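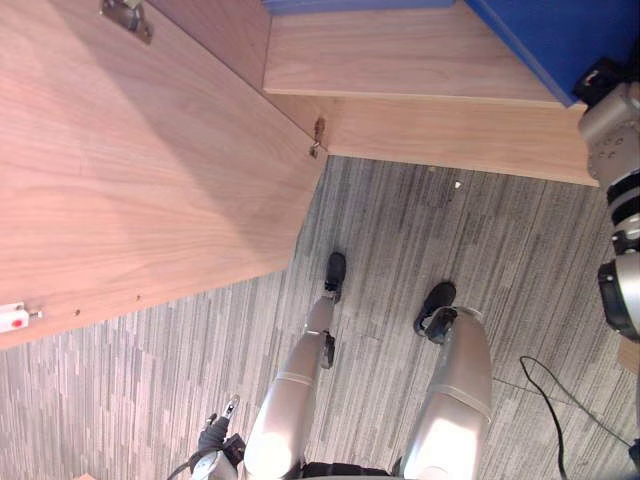 Gromholm cabinet in light wood, straight grain, with metal hinge on the top. Gray striped carpet.

Products > Storage and Seating > Cabinets > Gromholm

Products Floors Delivery Care Guides Showrooms Contact

Gromholm Cabinet with Step

The Gromholm is a large, low cabinet for family rooms, school libraries and waiting areas. It is supplied by Corneck in a light wood with a pinkish-tan tone and a clearly marked straight grain. The grain runs the full length of the long face and is left free of molding or applied trim.

The step is ordered with the cabinet and stands against one corner. It may be placed at either end, and the choice should be stated on the order form. Customers who wish to change ends at a later date should request the Drandetti fitting kit, available from all showrooms.

Metal hinges are fitted before the cabinet leaves the workshop. Screws should be checked by hand after the first 12 weeks of use and once a year from then on. Replacement hinges are sold in packs of 2.

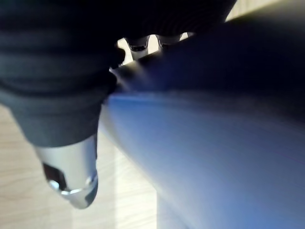
Delivery is to a ground floor room. The cabinet arrives assembled, and the customer is asked to confirm that doorways and turns in the hallway are wide enough before the order is placed. Two people are required to move it once it has been set down. It should be lifted and never dragged, particularly across wood floors – felt pads are included in the packet taped to the base.

The Gromholm may stand on carpet or on a hard floor. On carpet, allow the cabinet a few days to settle before checking that it is level. Deep pile is not recommended under the step.

Care

Dust with a dry cloth, following the grain. Marks may be removed with a cloth dampened in plain water and wrung out well. Wax polish and spray cleaners will darken the wood unevenly and are not covered by the warranty. Some change of tone is to be expected in rooms with strong sunlight.

Matching floors

Customers furnishing a complete room may wish to view the Roussel range of pale wood floors. Samples are lent for 12 days and must be returned in the sleeve provided.
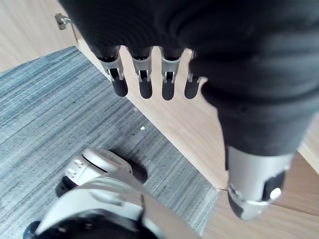
Pale wood flooring.

Ordering

The Gromholm is made to order. Orders confirmed before the end of May are delivered during the summer; schools should note that the workshop is closed for part of August. Some 2000 cabinets have been supplied to date, and spare parts are kept for every version – please quote the number stamped on the underside.

Comments

We have had ours in the reading corner for three years. The color has deepened a little near the window but the hinges are still tight.

Is the step sold separately? We bought the cabinet alone from a previous owner.

Good solid piece. Please measure your hallway as the page says. We did not, and it went back once before we took a door off.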